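Wamley Open Day Recordings

README, last updated in December

Welcome, and thank you for taking an interest in this little collection! These are the recordings we made at the Wamley open day, when the Avia workshop put out its tables on a Sunday and let visitors try the hand-held grippers for themselves. We had planned on a quiet afternoon with a few neighbors and their kids, and we ended up with 315 recordings, which kept us busy sorting for a good while afterward.

What is in the folder

episodes/ – one subfolder per recording, 315 in all
notes/ – the table sheets, typed up as they were written, spelling and all
held_back/ – a list of the 54 recordings we left out of the suggested training split
splits.txt – the suggested split, which you are free to ignore

How the day went

We had three tables going. At the first, people stacked cups. At the second they sorted blocks by color, and the third was the kitchen table, with food containers to pick up, turn over, and set down again. The kitchen table had the longest line from start to finish (grown-ups especially seemed to like it), and 97 of the recordings come from there. Visitors got a short demonstration, a practice turn that we didn't keep, and then as many tries as the line behind them would allow.

Everybody who recorded signed a sheet first, and parents signed for their children. Sound was never recorded, so you won't hear the chatter, which is a shame in a way – it was a very cheerful room.

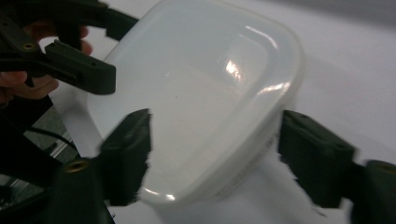
Kitchen table: a frosted plastic container held between the fingers of one gripper, with a second hand-held gripper at the upper left.

Things to know before you use it

Fast movements blur, and first-time visitors move fast. We left those stretches in. Pale containers on a white surface are also hard to pick out in places, so please look through a few kitchen episodes before you trust an automatic mask.

The 54 held-back recordings are mostly ones where the visitor stopped early to ask a question. They are still in episodes/, and you may find a use for them.

The folder names follow the Darwish layout from our earlier releases, so the old loading script should work as it is. The Zendness viewer opens the episodes too, though it is slow with the longer ones.

If you find a mislabeled episode, please send us the folder name and a line on what you saw. Corrections go into the next update.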